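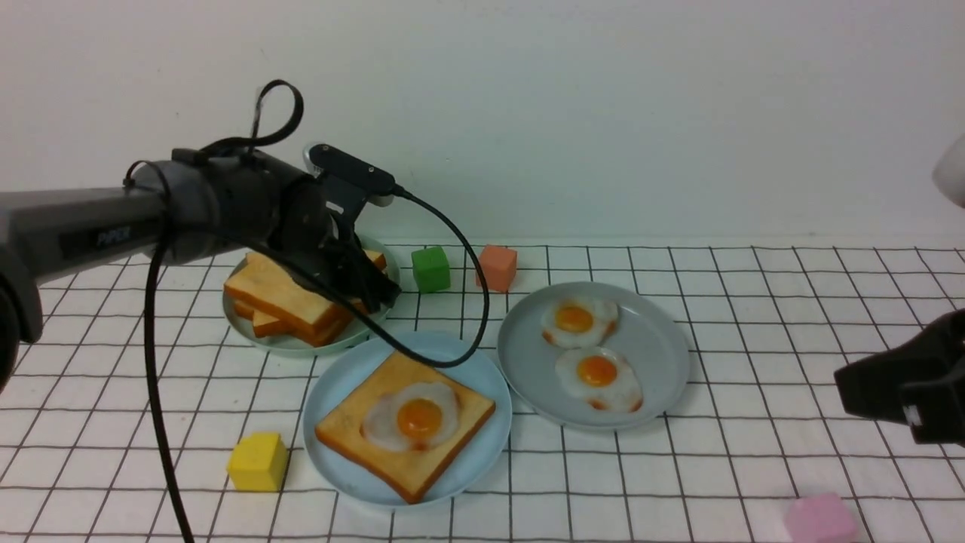
How long does an opened jar of soup base keep in the fridge?

Mine is good for six months if I use a clean spoon every time and put the lid back on right away. The label on the one I buy says the same thing, and I've never pushed it much past that.

I started cooking with soup base a couple of winters ago. Before that I bought broth in cartons, used a cup of it, and threw the rest out a week later when I found it behind the milk. A jar takes up less room and I can make exactly as much as I need. I have tried three brands so far, and these are my notes on them.

Kustden chicken. This is the one I buy most. It's a thick paste, pale tan, and it dissolves in hot water without much stirring. The jar says a teaspoon per cup. I use a little less than that for soup and the full amount for rice. It has a clear onion flavor, so if I'm using it in something that already has a lot of onion, I cut the onion back by half.

Bimer beef. Darker and saltier. The first time I used it I followed the label and the stew was too salty to finish. Now I put in half of what they say, taste it after the potatoes are soft, and add more if it needs it. It's good in gravy. For gravy I melt two tablespoons of butter, stir in two of flour, let that cook until it smells a little nutty, then whisk in a cup and a half of water and a small spoonful of the base. It takes almost 10 minutes from start to finish. I don't add any salt.

Dinsa vegetable. I wanted to like this one more than I did. Most of what I taste is celery. It works fine in lentils and in tomato soup, where there are other things going on, but I wouldn't drink it plain. My store stopped carrying it in August and I haven't gone looking for it.

The best use I have found for any of these has nothing to do with soup. I stir half a teaspoon of the chicken base into a couple of tablespoons of soft butter and use that on vegetables before they go in the oven. Carrots and cauliflower both take it well. Green beans do too, but they want a hotter oven and less time. The butter keeps for a week in a covered dish.

Rice is the other one. I mix the base into the water before the rice goes in, and I rinse the rice first. If I drop the paste in on top of the rice it sits in one spot and I get a brown salty patch and a lot of plain rice.

Things I have tried that did not work well: beef base in scrambled eggs, vegetable base in mashed potatoes (they came out a strange color), and chicken base in a slow cooker with a ham bone. The ham had plenty of salt already and I should have known.

On sodium, read the label and look at the serving size. One of my jars lists 259 milligrams, which sounded low to me until I saw that the serving was a quarter teaspoon. A cup of broth made the way the label says uses four times that. I'm supposed to be watching my salt, so I make it weaker and add a squeeze of lemon at the end. A splash of cider vinegar does the same job in beef dishes.

I buy the Kustden at the Puvombridge market, on the bottom shelf next to the bouillon cubes. They also have a mushroom one that I haven't opened yet. I plan to try it in barley soup once the weather cools off, with the last of the carrots and whatever is left of a roast. If it's too strong I'll do what I did with the beef and cut it in half.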